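Print this page
E-mail this page
Reading time: 2 minutes

PRESS RELEASE

Vikham begins collecting simulated kitchen tasks for its Hopkin learning system

VADATVILLE, November – Vikham has started a new round of data collection for Hopkin, its learning system for two-armed robots. The work is being carried out at the company's Dususport site in Vadatville, and the results will be used to teach the system everyday handling tasks in the kitchen.

The first stage is made up entirely of simulated work. Operators guide a pair of robot arms through short tasks on a rendered worktop, using cookware, crockery and pieces of fruit and vegetables. Each attempt is recorded from start to finish, together with the movements of both arms and a written instruction in plain English.

Vikham plans to gather 300 examples of each task. Of these, 200 will be used for training and the remainder will be kept back for testing. Attempts in which an item is dropped or missed will be labelled and stored alongside the others, so that the system can also learn from errors and recoveries.

Thirty tasks have been approved for the opening stage. They include moving food between a plate and a pan, setting crockery straight and clearing a worktop. The position of the objects, the surface of the worktop and the flooring are changed between sessions. Operators work in pairs and exchange places at midday, as the company has found that two people seldom approach the same task in the same way.

The Dususport building opened in 1960 as a training centre for machine operators and has been refitted with control desks for the project. New operators complete a period of supervised practice before any of their recordings are accepted.

A second stage, using physical arms in a fitted kitchen on the same site, will follow once the simulated examples have been checked. Vikham will publish a written account of its methods, including the wording of the instructions and the rules for rejecting a recording.

Enquiries about the project should be sent to the Vikham press office at Dususport, Vadatville.

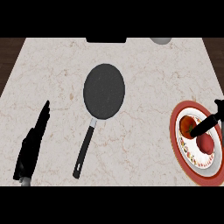

Requests to visit the control room should also be made in writing to the press office. Visits take place in the afternoon, when the second shift of operators is at work.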